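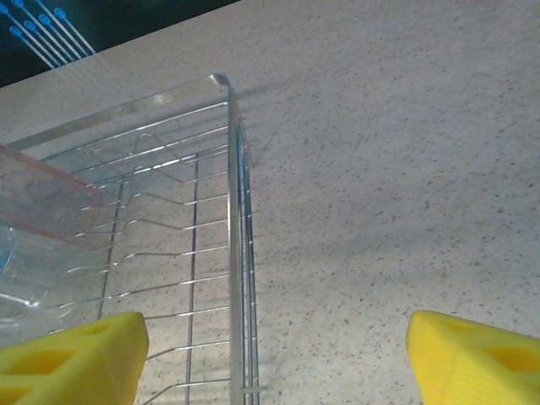 By Lizeth Paucar
Technical review: Yolanda Benavides
Last revised January 28, 2026

Section 4. Sealing and maintaining Drallard worktops

4.1 Scope

This section covers the first sealing of a newly fitted Drallard worktop, the yearly reseal, and the removal of limescale and water marks. It applies to all speckled finishes. Polished black finishes are treated in Section 5. Cutting, jointing and sink openings are covered in Section 3 and should be complete before any step below is started.

4.2 Materials

Drindadura penetrating sealer, part 1509
Clamovano neutral cleaner
Lint-free cloths, white
Low-tack masking tape
Nitrile gloves

One bottle of sealer treats a worktop of average kitchen length twice. Coloured cloths can transfer dye to an unsealed surface and must not be used.

4.3 Preparation

1. Remove everything from the worktop, including racks, trays and small appliances. Dish racks tend to hold water under their feet, so check these spots for rings before going further.

2. Wash the surface with Clamovano diluted as shown on the cap. Rinse twice with clean water.

3. Dry with a cloth and leave overnight. Do not use a heat gun or hairdryer.

4. Mask the edge of the hob, the sink rim and any painted skirting at the back of the worktop.

5. Test for absorption. Place a teaspoon of water on the surface, wait ten minutes and wipe it off. If a dark patch remains, the worktop needs sealing. If the surface is unchanged, go to 4.6.

Note: Pale finishes show the dark patch less clearly than dark ones. View the test spot from a low angle with the ceiling light switched off.

4.4 Applying the sealer

Caution: The sealer is flammable until cured. Turn off gas pilots and open a window. Keep the bottle upright and closed between coats.

1. Put on gloves. Shake the bottle for one minute.

2. Pour a thin line of sealer along the back of the worktop and draw it forward with a cloth in overlapping strokes.

3. Leave for eight minutes. Add sealer to any area that looks dull before the time is up.

4. Wipe off all surplus with a clean cloth. Surplus left to dry forms a haze which can only be removed with fresh sealer.

5. Wait 50 minutes and apply the second coat in the same way.

6. Remove the tape while the second coat is still soft.

4.5 Curing

Keep the surface dry for 24 hours. Metal racks, kettles and chopping boards may be put back after that time. Hot pans must be placed on a trivet at all times, cured or not.

4.6 Limescale and water marks

Wipe with Clamovano undiluted, leave for two minutes and rinse. Repeat once if needed. Vinegar, lemon juice and descalers sold for kettles will etch the surface and are excluded from the warranty.

4.7 Yearly reseal

Repeat the absorption test every April. Where it shows a dark patch, carry out 4.3 and 4.4 with one coat only. Enter the date and the bottle's batch number on the record card, form 124, at the back of this manual.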